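Why Does a Mat Feel Cooler Than a Blanket?
Heat and Materials, Part 5
Written by Moushumi Howlader. Checked by Inês Carvalho.
Last updated January 12, 2019

Words to know
Conduction: heat moving through things that touch.
Convection: heat carried from place to place by moving air or water.
Radiation: heat that travels as waves, with no need for air or touch.
Evaporation: a liquid turning into a gas.
Insulator: a material that heat moves through slowly.

Your body makes heat all the time. It makes heat when you run, when you eat and when you are asleep. The heat comes from your cells, which break down food and use the energy in it. Some of that energy moves your muscles and keeps your heart beating. Most of it ends up as heat.

That heat has to leave. If it stayed inside you, your temperature would keep rising. Your skin is where most of the heat gets out, and it can leave by conduction, convection, radiation or evaporation. In bed, all four happen together.

Heat always moves from the warmer thing to the cooler thing. A bedroom wall at 20 degrees Celsius is cooler than your skin, so heat goes from you to the wall. "Cold" does not travel. When a floor feels cold under your feet, what you notice is heat leaving your feet and going into the floor.

What a mattress does
A soft mattress bends around your body. A large area of your skin presses against the sheet, and there is very little space for air to move underneath you. The foam or padding inside a mattress holds many small pockets of air. Air that is trapped and cannot move is a good insulator, so heat passes through the padding slowly. It builds up in the layer next to your skin.

In winter this is useful. In July, in a place with warm nights, it may keep you awake.

People in many parts of Asia put a bamboo mat on the bed in hot weather. The mat goes over the mattress or its cover, and the sleeper lies directly on the mat or on a thin sheet.
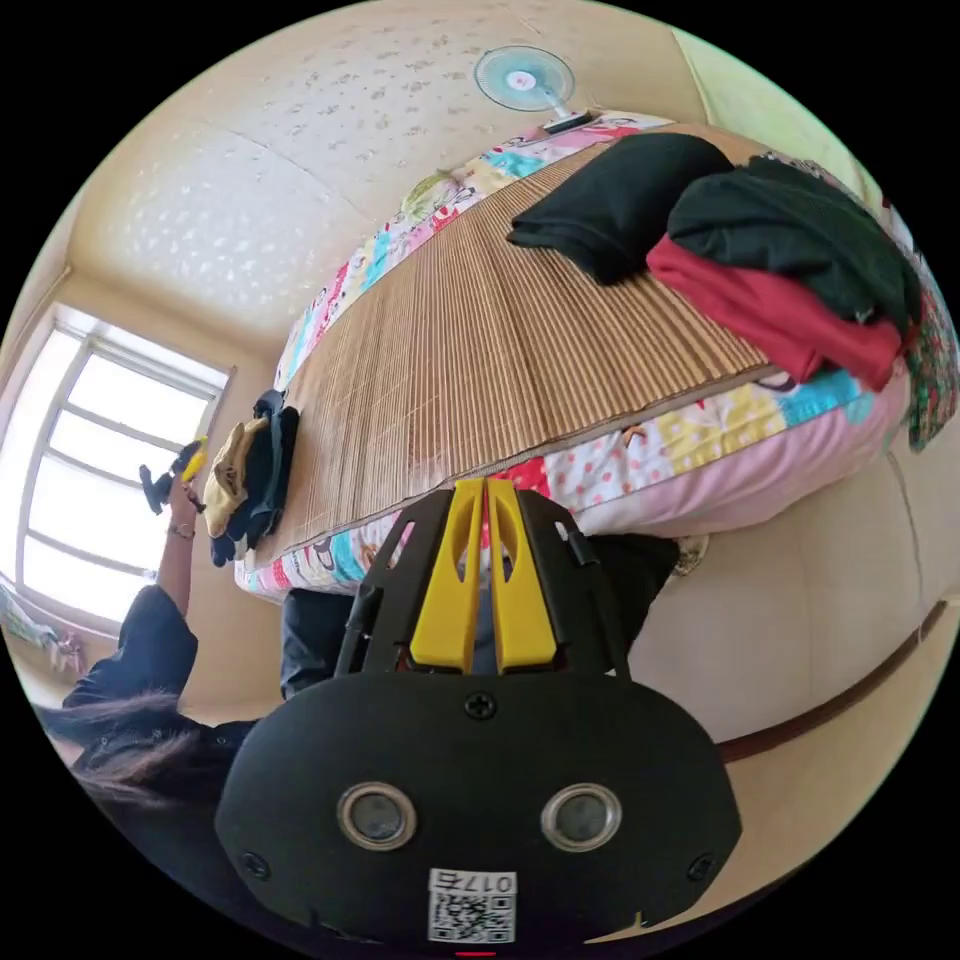
A bamboo mat on a bed, with a patchwork mattress cover under and around it.

What a bamboo mat does
Bamboo is a grass. The stem is hard on the outside and is usually hollow, with solid walls across it at each joint. To make a mat, the stem is split into thin strips, and the strips are smoothed and then joined or woven.

A mat like this changes three things for the sleeper.

The first is stiffness. The mat does not fold itself around you the way padding does, so less of your skin is pressed against the bed.

The second is air. There are small gaps between the strips. Air can pass along the gaps and carry some warmth and moisture away. This is convection. It works better when a window is open or a fan is on.

The third is how quickly heat passes into the surface. Dry bamboo can have a mass of 700 kilograms for every cubic meter, although the number changes with the type of bamboo and the part of the stem. Mattress foam is far lighter for the same size, as so much of it is air. When you first lie down, the bamboo takes heat from your skin faster than foam or fluffy cloth would. Your skin reports this as "cool."

The feeling fades. After you have been still for a while, the bamboo under you has warmed up. The difference in temperature between you and the mat is now smaller, and heat moves more slowly. If you roll over to a part of the mat you have not been lying on, the cool feeling comes back.

Why touch is a poor thermometer
Put a metal spoon and a wooden spoon in the same drawer overnight. In the morning they are at the same temperature, the temperature of the drawer. Pick them up and the metal one feels colder.

Your skin has nerve endings that respond to warmth and cold. They respond to the temperature of the skin itself. Metal conducts heat very well, so it draws heat out of your fingers quickly and the skin temperature drops. Wood conducts heat less well, so the skin stays warmer. The nerve endings send two different signals about two objects that a thermometer would say are the same.

The bamboo mat and the blanket are another pair like this. If both have been in the room all day, away from the sun, both are at room temperature.
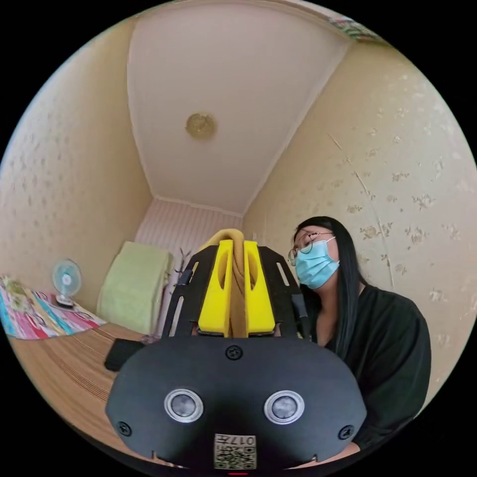 There is one more way for heat to leave, and on a hot night it matters the most. If the air in the room is as warm as your skin, then conduction, convection and radiation cannot take heat away from you. Evaporation still can.

Sweat is mostly water. For water to turn from a liquid into a gas, it needs energy, and it takes some of that energy from your skin. The skin becomes cooler. You can test this by wetting the back of one hand and blowing on both hands. The wet hand feels cooler.

Evaporation slows down when the air already holds a lot of water. We call this high humidity. On a humid night, sweat stays on the skin as drops and does much less to cool you. Moving air helps, as it pushes away the damp air close to your skin and brings in air that is a little drier. A fan does not lower the temperature of a room. It moves the air in it.

Try it: which surface warms up first?
You need a folded towel, a wooden cutting board, a metal baking tray and a clock or timer. A room thermometer is useful if you have one.

Leave all the items in the same room for 2 hours, out of the sun. Do not stack them.
Place one hand flat on the towel. Write down how it feels: cold, cool, neutral or warm.
Do the same with the board, then the tray. Wait a minute between each one so that your hand can return to its usual temperature.
Go back to the board. Keep your hand on it for 5 minutes without moving it.
Write down how the board feels now. Then slide your hand to a new spot and write down how that feels.

Most people write "neutral" or "warm" for the towel and "cold" for the tray. The board is usually somewhere between them. At the end, the new spot on the board should feel cooler than the old one.

If your results are different, check whether one of the items was close to a heater, a window or a lamp. Check your hand, too. A hand that has just been holding a hot drink will give different answers from one that has been in cold water.

Questions readers have sent in

Does a bamboo mat make its own cold?
No. It has no source of energy and nothing inside it that could cool. It can only pass heat along or store a small amount.

Would a metal bed be cooler still?
At first touch, yes. Metal would take heat from you very quickly, which would be uncomfortable, and it would not let air or sweat pass through it.

Why do we put the mat away in winter?
In a cold room your body already loses heat quickly. You want to slow the loss down, so you choose thick, soft layers with trapped air.

Can I wash one?
Most bamboo mats are wiped with a damp cloth and dried in moving air. Bamboo that stays wet can grow mold. Ask an adult to read the label first.

Next in this series: Part 6, Why Wet Socks Make Your Feet Cold.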